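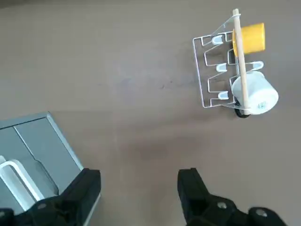
Osvaldo Guerra wrote back within the hour asking what the gravity was on the day it went into glass, and whether the original poster had taken one reading or two. The thread is reproduced underneath with the reply moved into its proper order.

Homebrew Help > Bottling and Conditioning

Bottles from the same batch carbonated unevenly

Posted by flirach_cellar

I have a 19 litre batch of wheat beer, bottled in May, and the carbonation is all over the place. Some bottles are close to flat. Others foam up the neck as soon as the cap is cracked and lose a third of the beer into the sink. Same fermenter, same priming sugar, same day.

Process was as follows. Fermented at 19 degrees with the Petek wheat yeast. Racked to a bottling bucket, leaving the trub behind. Dissolved the dextrose in boiled water, let it cool, poured it on top of the beer in the bucket, gave it a short stir and filled through a wand. Caps are standard 26 mm crowns. Bottles were stored in the laundry cupboard in two crates, one on the floor and one on the shelf above the hot water unit.

Flavour is fine in the low ones, a bit sweet. The gushers taste the same apart from being thin. Is this an infection, or is it the sugar? I would like to bottle the next batch on Friday and not repeat it.

Osvaldo Guerra

What was the final gravity, and did you take a second reading a few days after the first? Without that, a stalled ferment can't be ruled out. A stall would push the whole batch up, though, and you have low bottles as well, so I would look at distribution first.

Sugar solution is denser than beer. Poured on top, it sinks through the beer and collects at the bottom of the bucket. If the tap draws from low down, the first bottles get too much and the last ones get too little. A short stir often doesn't fix it. Put the solution in the empty bucket first and rack the beer onto it, with the end of the hose laid flat against the wall so the beer turns slowly as it fills. Then stir gently with a sanitised spoon - no splashing, or you will oxidise it.

Did you number the caps? If the gushers are all early fills, that is your answer. If they are scattered at random, consider dirty bottles. An infection confined to individual bottles usually shows as a ring at the fill line, and the beer goes thin and dry.

The crates are a second variable. Bottles above a hot water unit will condition much faster than bottles on a cold floor. Sweetness in the low ones suggests the priming sugar is still there. Move the floor crate somewhere at 20 degrees or so for two weeks, turn each bottle over once to rouse the yeast, then chill one for a full day and test it.

Put the gushers in the fridge now. Wear eye protection and gloves when you handle them, and cover the crate with a heavy towel.

nasinville_ales

Use carbonation drops. Never had a problem since.

umitz77

Agree with most of what Osvaldo wrote. Two additions.

Weigh the dextrose. Cup measures vary with how the powder has settled, and that matters more in a small batch than people expect.

Also check the capper. On my old Umitz bench model the bell wore slightly out of round and one cap in every few didn't seal. Those bottles were dead flat and the rest were normal. To test, hold a capped bottle upside down in warm water and watch for a line of bubbles at the crimp. It won't explain your gushers, but it could explain the flat ones if warming them does nothing.

I wouldn't uncap and re-prime anything until you have done both checks. Adding dry sugar to beer that already holds some gas makes a mess, and if the seal was sound all along you have just doubled the dose.

flirach_cellar

Only one gravity reading, 1.012. Caps weren't numbered. The gushers were nearly all in the shelf crate, and I filled that one first, so it could be either. Floor crate has been moved to the spare room.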